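Radevon Countertop Dishwasher - Setup Guide
Section 2: Placement, First Fill and First Wash

Last updated: July 2025
By Hjalti Oddsson

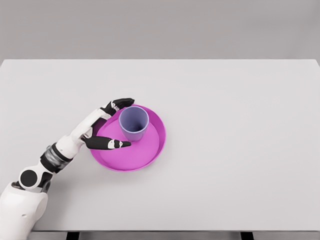
2.1 Choosing a place

1. Pick a flat, level surface that can hold the full weight of the machine. With water and a full load of dishes, the Radevon weighs more than most people can lift alone.

2. Leave a gap of 2 inches behind the machine and 2 inches on each side. The steam vent is at the back, near the top.

3. Keep the machine within reach of a grounded outlet. The power cord comes out on the left side, seen from the front, and can't be moved to the other side.

4. Check that the drain hose can reach the sink or a bucket without being pulled tight. The end of the hose must sit lower than the base of the machine.

Caution: Do not use an extension cord or a power strip. Do not place the machine on a stove top, even if the stove is never used.

2.2 Leveling

1. Place a small level on top of the machine, first from side to side and then from front to back.

2. Turn the front feet clockwise to lower a corner, counterclockwise to raise it. The rear feet are fixed.

3. Open the door fully. It should stay open without swinging up or dropping hard. If it drops hard, see Section 7.

Note: If you move the machine later, level it again. A machine that leans forward can leak at the bottom door seal, and the leak may not show until the end of a wash.

2.3 Connecting the drain hose

1. Remove the red cap from the drain outlet. Keep the cap - you will need it if you ship or store the machine.

2. Slide the clamp over the plain end of the hose.

3. Push the hose onto the outlet until it meets the collar.

4. Move the clamp up to the collar and tighten it with a flat screwdriver. Stop when the clamp is snug. The outlet is plastic and will crack if forced.

5. Put the free end in the sink and fix it with the suction cup.

If you are using the Jusum faucet kit, skip to Section 3 after this step. The kit replaces the fill steps below.

2.4 Filling the tank

1. Plug in the machine and press Power. The water light blinks.

2. Lift the fill cover on top and pour in cold tap water from the jug.

3. Stop when the machine beeps and the water light turns steady. Close the cover.

Caution: Never add soap or rinse aid through the fill cover. If soap gets into the tank, drain it and refill it twice before washing anything.

2.5 Loading

Scrape off food before loading. There is no need to rinse.

Plates go in the lower rack, facing the center. Cups and glasses go upside down along the sides. Plastic items may be washed only if they are marked dishwasher safe, and light ones should be held down by something heavier so that they don't turn over and fill with water.

Spin the spray arm once by hand before you close the door. If it touches anything, move that item. Long handles are the usual cause.

Do not wash cast iron, wooden boards or sharp kitchen knives.

2.6 The first wash

Run one wash with the machine empty before using it for dishes.

1. Close the door until it clicks.

2. Press Program until the Quick light comes on.

3. Press Start. The pump is loud for the first few seconds while air clears from the line.

4. When the machine beeps, wait 7 minutes before opening the door. Steam will come out at the top edge, so keep your face back.

5. Take out the filter, rinse it under the tap and put it back. Turn it until the arrow meets the lock mark.

A slight smell of rubber is normal during the first few washes. If the display shows E2, the tank is low - add water and press Start again. For any other code, see Section 7.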